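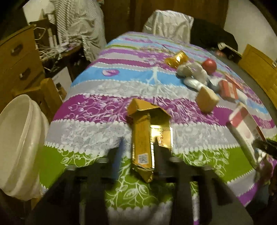
## Product notes: the Nusteck hand-held gripper kit

We had the Nusteck two-hand kit on loan for most of June and used it the way a small team would, at a kitchen table with ordinary household stuff. Several readers have written in asking if it is worth the money compared with building your own, so this item sticks to what we found when we used it.

The kit is sold as a pair of hand-held grippers, each with its own camera. You hold one in each hand, do a task, and the recordings are used to teach a robot arm the same motion. The price is $3,945 for the pair, with chargers, a carrying case and a year of the basic upload plan. Skeslow, the distributor, also sells a single gripper, but we didn't try it.

**Setup**

Getting started took us 42 minutes from opening the case to the first usable recording. Most of that was the firmware update, which has to be done one gripper at a time. The calibration step is short. You wave each gripper slowly over a surface with some detail on it and wait for the tone. A plain white desk failed twice. A tablecloth with a busy print of trees and leaves passed the first time, so that is what we kept using.

The printed guide is thin and skips the part about pairing the two grippers. The instructions are on the Skeslow support page, under "accessories" for some reason.

**In the hand**

Each gripper is a little heavier in front than we would like. After 15 minutes of steady work you feel it in the wrist, and our sessions got shorter as the week went on. The trigger is smooth and the fingers close evenly. Opening is slower than closing, and if you rush you will drag the object a bit as you let go.

We picked small packaged things for most of the testing because that is what people ask about:

- Foil-wrapped candy bars. Good grip if you take them around the middle. Grabbing the twisted end is a waste of time.
- Small cardboard boxes. Easy when they are standing up. They tend to tilt when picked up near one end, and the tilt carries through to the recording.
- Soft plastic bundles. The hardest group by far. The fingers press in before they hold, and you have to learn to wait.
- A glossy red ball. Fine if you come straight down on it, poor from the side.

Working with both hands at once takes practice. The first evening we kept knocking the two grippers together over the middle of the table. Clearing more space helped, and so did putting the basin off to the left and leaving the loose items toward the back right. The view is wide enough that chairs and whatever else is in the room will end up in your recordings. If that bothers you, tidy up first or hang a sheet.

**Software**

The app is the weak part. It shows a list of recordings with a time and a length, and no thumbnail. You can add a label afterward, but only one at a time, which gets old fast. Out of a batch of 42 recordings, 11 were flagged as "tracking lost." On playback most of those looked fine to us. We sent a few to Skeslow and were told that the threshold will be adjustable in a later release - no month was given.

Export works. Files come out in a common format, and we were able to load them on a laptop without the Nusteck tools installed. The sync between the left and right grippers was good in every file we checked.

Battery life is fair. We got around two hours per gripper with the screen dimmed. The batteries are not swappable, so a long day means a break at the charger.

**Compared with the Mikkelsen set**

The Mikkelsen grippers, which we covered last year, are lighter and have a better app. They also cost more and have a narrower opening, so a wide box is out of reach unless you turn it. The Nusteck fingers open far enough for most things you'd find in a pantry. Replacement finger pads for the Nusteck come in packs of four and slide on without tools. Ours were showing wear at the tips by the end of the loan.

**Who it suits**

A school lab or a small shop that wants to start recording this month will do fine with it. If you already have a set that works, we don't see a strong reason to switch. Anyone planning long sessions should try the weight first. Skeslow keeps a demo pair at its Tramstead counter, and you can book a half-hour slot through the store's website. Bring your own objects, as the ones at the counter are all foam blocks and they make any gripper look good.

Return shipping is at the buyer's cost after the first 15 days. The warranty is one year and does not cover the finger pads.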